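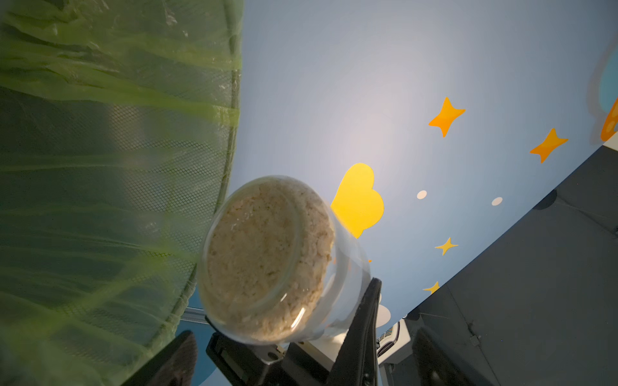

Home | Kitchen & Stores | Checklists | Notices | Contact

Dry stores and playroom snack corner: walk-round checklist with comments

Sillari Family Centre, February 2025
Checked by: Ditte Brynjólfsdóttir
With: Lauri Salminen (kitchen), Fotis Raptis (playroom)

Marks used: OK = fine as found. DO = needs doing, name alongside. WATCH = look again next time.

What a difference since August! I came away really pleased with this one, and most of the DO marks are small jobs that can be finished with a damp cloth and a pen. Comments are longer than usual in the jars section, as that is where most of the questions came from.

1. JARS AND TUBS

1.1 Jars clean on the outside, no stickiness round the neck: OK
Lovely. The honey shelf used to be a disaster and I could pick up every jar without washing my hands afterwards.

1.2 Lids fit and turn freely: DO (Lauri)
Two of the tall ones have cross-threaded lids. They go on, but they sit crooked and you can feel air getting past. Swap the lids first, and if they still sit crooked, retire the jars.

1.3 Clear jars free from cracks and cloudy patches: OK
Hold them up to the window and turn them slowly. Clear plastic is so good for this, you see everything, crumbs and hairline cracks included. Please carry on buying clear.

1.4 Fill level leaves room for a scoop: WATCH
We do love a full jar, and I understand the temptation to get the whole bag in. But when oats or crumbs come almost up to the rim, the first scoop goes over the side and onto the floor. Stop a couple of fingers below the top and put the rest of the bag in the lidded tub with a clip on it.

1.5 Contents named on the jar: DO (Lauri)
Oats, breadcrumbs and crushed flakes all look like the same beige stuff once they are out of the packet. I had to ask three times! Name on the side AND on the lid, in big letters, so it still reads when someone has put the jar away backwards.

1.6 Allergen wording copied from the packet: DO (Lauri)
Wheat and oats both need to be written out. If the packet has gone in the bin and you aren't sure, throw the contents away and start again. No topping up an unknown jar.

1.7 Date opened and use-by on the jar: OK for 51 jars, DO for the rest
Big improvement. Masking tape is holding up better than the shiny labels, which peel as soon as they meet steam.

1.8 Old stock finished before new goes in: OK
Lauri empties, washes, dries overnight and then refills. Exactly right. Jars must be bone dry inside before anything crumbly goes in.

1.9 Signs of moths, weevils or webbing: OK, none found
Checked the corners of the shelves and the underside of the lids with a torch. I also tipped out one jar onto a tray and went through it with a spoon, which I rather enjoyed.

2. SHELVES AND FLOOR

2.1 Nothing stored on the floor: DO (Ingvar)
One sack of rice by the door. Up on the rack, please.

2.2 Heavy things low, light things high: OK
Someone has moved the 25 kg flour down to the bottom. Thank you, my back noticed straight away.

2.3 Shelf brackets tight: OK
All tested by hand. The Fasen rack has a slight wobble at the left foot, and a turn of the adjuster sorted it while I was there.

2.4 Step stool sound, rubber feet in place: WATCH
One foot is worn nearly smooth. Ingvar Grímsdóttir has ordered a replacement set.

2.5 Shelves wiped behind the jars as well as in front: DO (Lauri)
Front, spotless. Behind, a fine line of crumbs.

3. PLAYROOM SNACK AND SENSORY CORNER

3.1 Food for eating and food for play kept apart: WATCH
The children adore the pouring tray, and so do I. Dry oats are a brilliant thing to pour and bury spoons in. But play oats never go back to the kitchen shelf, even if they look untouched. Mark the play jar PLAY and keep it on Fotis's side.

3.2 Play jars plastic, no glass: OK

3.3 Lids on when no adult is at the tray: OK
Fotis has this down to a habit and the older ones now remind him.

3.4 Children with wheat or oat allergies known to whoever runs the tray: OK
List is up to date and inside the cupboard door. Coloured rice is ready as a swap.

3.5 Pop-up mesh items (tidy bags, hampers, tunnels) free from holes and sprung wires: DO (Fotis)
Run your hand round every rim and seam. One of the Komolano tidy bags has wire poking through at the base. Out of use until it is taped or replaced.

3.6 Loose plastic film and wrapping removed: DO (Fotis)
Anything thin and crinkly goes in the bin as soon as a thing is unpacked, well out of reach of small people. Please look underneath and behind as well as on top.

3.7 Wall shapes and stickers firmly stuck: OK
Press the edges down as you pass. They do cheer the place up!

3.8 Floor swept after pouring play: OK
Dry oats on a smooth floor are as slippery as marbles. Sweep, then damp mop.

4. RECORDS

4.1 Fridge and room temperatures written down daily: OK
The Xie thermometer reads a degree high against mine. Noted on the sheet.

4.2 Cleaning rota signed: WATCH
Two blanks, both on changeover days.

4.3 Previous DO items closed: OK
Every one of them. Splendid.

Score: about 70 last time, and well above that now. I would love to write 100 on one of these, and the labels alone would get us most of the way.

Copy to Hjalti Juhl for the notice board. Jar labels first, please, then the mesh bag.

D.B.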